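Reading the whole Bible in a year - chronological or straight through?

Trevau
Our small group is starting a one-year plan in December and I said I'd pick it. I've done straight through twice and both times I crawled to a stop in Numbers. So I'm leaning chronological this time, with the psalms dropped in beside the parts of David's life they go with. Anybody done it that way? Did it help or just confuse you?

Okasico
Did it two years ago and loved it!! Psalm 51 right after Nathan comes to David - I'd read both of those a dozen times and never back to back. The prophets made more sense too (Haggai next to Ezra, for one). Only warning is that the gospels get chopped up, so you read the feeding of the five thousand four times in one sitting.

Akberg
I'm going to disagree. Somebody had to decide where Job goes, and Joel, and half the psalms, and most of that is guesswork. The books were handed down as books. I'd keep Mark as Mark and let him tell it.

Trevau
Fair point about Mark. Could we do the Old Testament chronological and then read the gospels whole? I don't want to end up making my own chart, I know how that goes. My study Bible has 1,739 pages and I've already got sticky notes in 80 of them. 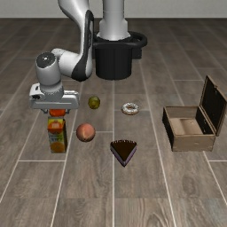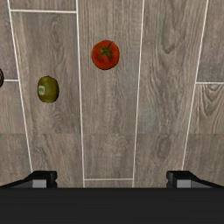 Kamil Lukáč reckons you can do that without any chart at all. Use a printed chronological plan up to Malachi, then throw it out and go Matthew to Revelation in order. His group did that and had fewer people quit over the summer than the year before. He'd skip the daily check boxes though, they make people feel guilty and then they stop coming.

Akberg
I could live with that. Still don't like Job sitting in the middle of Genesis.

Okasico
But where else would you put him? He makes sacrifices for his own family, no priest, no temple, no mention of the law. Feels like Abraham's time to me.

Akberg
The story might be set then. When it was written down is another question, and your plan doesn't tell people there's a difference.

Okasico
OK, so tell them on a Thursday night and move on, lol. It's one sentence.

Trevau
You two would be fun in our group. I think I'll go with the half and half and read Job after the Kings so we don't lose the thread with Abraham. Next question, what do you do with someone who falls three weeks behind? Let them skip ahead, or catch up?

Kamil Lukáč
Skip ahead, every time. They can go back to Leviticus when they're ready.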